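Visit to the Flosimar joinery works, April

Our evening course in woodwork makes one trip each spring, and this year we went to the open day of Flosimar, a company that produces interior doors, frames and stairs. The drive was 157 kilometers in each direction. We left at 6:30 in the morning with two small buses, and we arrived early enough to drink a coffee in the parking lot before the gate was opened.

The reception was friendly but a little slow. Every visitor had to sign a safety paper and receive ear protection and a yellow vest, and at our gate there was only one table for this. According to the list on that table, 88 people had registered for the morning. We were divided into groups by color. Our guide was Ilídio Matos, who has worked in the company for 21 years, first at the saws and now in planning.

We began in the timber yard. The boards come from Kovov, a sawmill up the river, and they are stacked under a roof with thin sticks between the layers so that the air can pass. Mr. Matos showed us how he measures the moisture with two pins pressed into the wood. Eduardo Tolentino from our course asked what happens with boards which are bent after drying. They are cut into shorter pieces and used for the inside of frames, where the grain does not matter so much. I had expected that they would be burned, and I was glad to hear the opposite.

After the yard we passed the drying chambers, which we could see only from the outside, and then the cutting hall. It was too loud to understand the explanations there. I would recommend to the organizers that the guide talks before the group enters and not inside. I understood perhaps half, and my neighbor Adelino Torres had to repeat the rest for me later, at lunch.

The quietest department was the one for frames. A frame looks like the simplest part of a door, three pieces of wood and a few screws, but most complaints from customers concern exactly this part. Walls in old houses are almost never straight. The fitters carry thin wedges of several sizes, and they check the two diagonals with a tape before they fix anything.

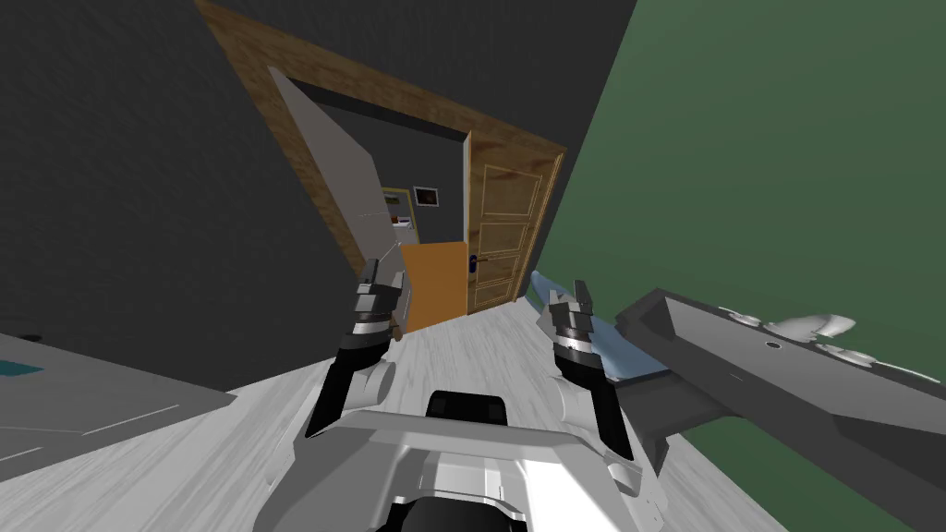
Mr. Matos said that a new fitter goes with an older colleague for one full year before he may hang a door alone. The hinge side is done first, always. If this side is not vertical, the door will move by itself, open or closed, and no adjustment of the lock can repair it. He demonstrated this with a test frame on a stand, which he could tilt with a crank. With a very small turn the door began to swing slowly, and many people laughed.

In the finishing room we met Kwadwo Kpodo, who prepares the stains. He keeps small samples of every mixture on a long board, with the month written on the back in pencil. The same stain gives another tone on ash than on pine, and it changes again after the second coat of varnish. He let us try on waste pieces. Mine became too dark at the edges – I had not wiped it quickly enough – but I took it home anyway.

Paneled doors are still the most requested model, he told us. The raised panel is not glued into its groove, because solid wood becomes wider and narrower with the seasons and needs a bit of space. Some of us knew this from class, but it is different to see it done on one door after another.

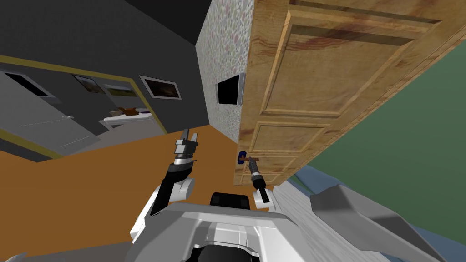
Paneled wooden door with a short lever handle.

Lunch was in the canteen, soup and bread, and a very good almond cake. Afterward there was a table where one could buy offcuts by weight. Dexter Sebastian bought so much ash that we had to put it under the seats of the bus. I took only three pieces of oak for a small shelf.

Some practical notes for others who want to go. The open day is free, but registration is needed. Closed shoes are obligatory, and they really check. The toilets are in the office building, not in the halls. For the way back we chose the road through Javier, which is slower and has many curves, but there is a good bakery next to the bridge.

For the autumn we are considering a visit to Troltus, where they make stair railings. Whoever is interested should please write their name on the sheet in the workshop before the end of the course.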